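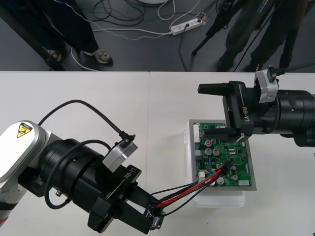

Issue 15 | February 2024

Birnico's old bus depot is getting a second life, and I'm a bit giddy about it

I've lived round the corner from the Zenitz Road depot for years and in all that time I've mostly thought of it as the big sad building you walk past on the way to the chip shop. The windows went, then the gutters went, then a buddleia the size of a horse grew out of the roof. So when word came through that the town council has said yes to turning it into a covered market, I put my coat on and went straight down there to have a nose.

The short version, for those of you reading this on your break: the plans were passed at last month's meeting, work on the roof starts as soon as the scaffolding is up, and the first traders should be in by June. There'll be space for food stalls down the long side (where the buses used to queue for washing), a row of small lock-up shops at the back, and a café in what was the drivers' canteen. They're keeping the canteen hatch! I asked twice to make sure.

The person to thank, or to moan at if you were hoping for a car park, is Itsuki Nomura. He's the architect, he grew up two streets away, and he took me round in a borrowed hard hat that kept sliding down over my glasses. He was very patient about my questions, including the one about whether the pigeons would be rehoused.

"People kept telling me to knock it down and start again," he told me. "But it's a good dry building once you fix the roof. It was built to have heavy things driven in and out of it all day, so a few cheese stalls won't trouble it."

He's right that it's solid. Standing in the middle you get a real sense of how much room there is, and the light coming in from the high windows is lovely, even on the sort of grey drizzly morning we had. The floor is stained with years of oil and will stay as it is, just cleaned and sealed. The old route boards are coming down to be repainted and will go back up over the entrance, so anyone who remembers catching the 3 out to Shibata Green will be able to stand underneath and go misty-eyed.

Not everybody is thrilled, and I'd be fibbing if I left that out. I had a long chat with a couple who live on the terrace opposite and they're worried about delivery vans at five in the morning, with good reason, as that road is narrow and half of it is parked cars. The council's answer is that vans will come in through the back gate on Steveck Lane and won't be allowed before seven. I'd like to see that written on a sign somewhere before I believe it. There's also the matter of the bins, which took up a good chunk of the public meeting and still doesn't seem to be sorted.

Support has been strong all the same. The petition in favour ended up with 1297 names on it, which for a town our size is pretty good going, and I know for a fact that my mum only signed the once.

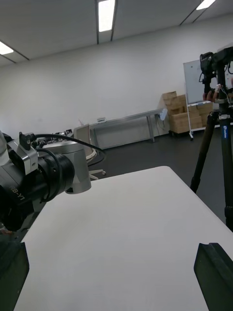

What about a stall?

If you fancy trading there yourself, you'll need to get a form from the library desk or the town hall reception. Pitches are being offered by the day to begin with, so you can try it out without signing your life away, and local makers and growers get first pick. A basic table pitch will be £15 a day, with a bit more to pay if you need power or running water. The lock-ups are on a yearly lease and I'm told there's already a queue for those, with a bike repairer and a wool shop both very keen.

I did ask about live music and got a cheerful "we'll see". Sunday opening is also a "we'll see". Dogs are a firm yes, on leads, and there'll be a water bowl by the main door.

The drawings are up in the library foyer until the end of the month, next to the lost gloves, and there's a comments box if you want to have your say on the opening hours or the colour of the doors. They're down as dark green at the moment. I've put in a slip asking for the old bus red, and if a few more of you did the same I wouldn't complain.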